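Home Storage Desk & Counter Boxes with Lids Spare Parts Contact

Isirby hinged-lid box, smoky gray

The Isirby is a small see-through box for a desk, a bathroom shelf or a shop counter. The body is tinted acrylic with rounded corners, and the lid is a flap of the same gray acrylic, fixed to the back edge with small metal hinges. It is sold by Pakton as a single box or in cartons of 40.

The box is 155 mm wide and 74 mm high with the lid closed. There is no lock, catch or magnet. The lid rests on the body under its own weight and lifts from the front with one finger.
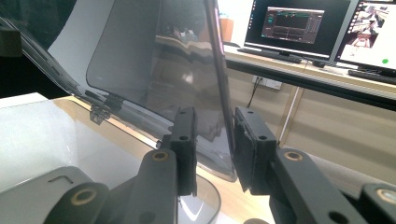
The gray tint is the same all the way through the sheet, so it will not rub off or peel. It is light enough that you can tell what is in the box without opening it, and dark enough to tone down a mix of colored packets or cables. On a white desk or shelf it reads as a soft gray. On dark wood it is closer to black.

We also list the box in clear, under its own item number. The clear version uses the same lid and hinges, and the two can be stacked on each other when closed. Lids ship already attached.

What it holds

Cotton pads, tea bags in sleeves, charging cables, business cards, small tools, sewing supplies, hair clips. The inside is one open space with no dividers. If you need compartments, the Flilden insert is sold separately and drops in without glue. Take it out before you wash the box.

The box is not airtight. Loose tea, coffee and unwrapped cookies should go in something with a seal. 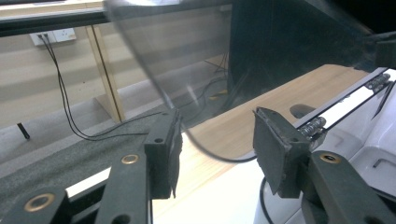

Kamil Šindelář wrote to ask whether the lid can be taken off for good, as he keeps his on a low shelf and would like to use it as an open tray. The hinges can be removed, but they leave small marks along the back edge, and we can't take the box back for a refund after that. For an open tray, order the version without a lid. It is the same body and costs a little less.

Cleaning

Wipe with a soft damp cloth and a drop of dish soap, then dry with a second cloth. Do not use window cleaner, alcohol wipes or anything with ammonia, which will cloud the plastic over time. No dishwasher. Dust shows more on the gray than on the clear, mostly on the lid, and a dry microfiber cloth takes care of it.

Fine scratches can be worked down with the Hrubý acrylic polish. Deep ones will stay.

Don't pick the box up by the lid when it is full. The hinges passed 1000 openings in our own check, but they are made to turn the lid and not to carry weight. 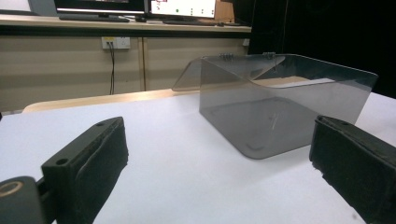 One buyer left this note in September: Good size for the counter and the lid stays put when it's up. Mine had film on the inside of the lid that I missed for a week, so check for that.

The film comes on both faces of every lid. Lift a corner with a fingernail and pull slowly toward the hinges.

Ordering

Single boxes go out the next working day. Full cartons take a few days longer. Replacement hinges are listed under Spare Parts and come as a pair with screws. Returns are accepted on unused boxes with the film still on.

Contact Pakton | Shipping and returns | © Pakton, all rights reserved | Back to top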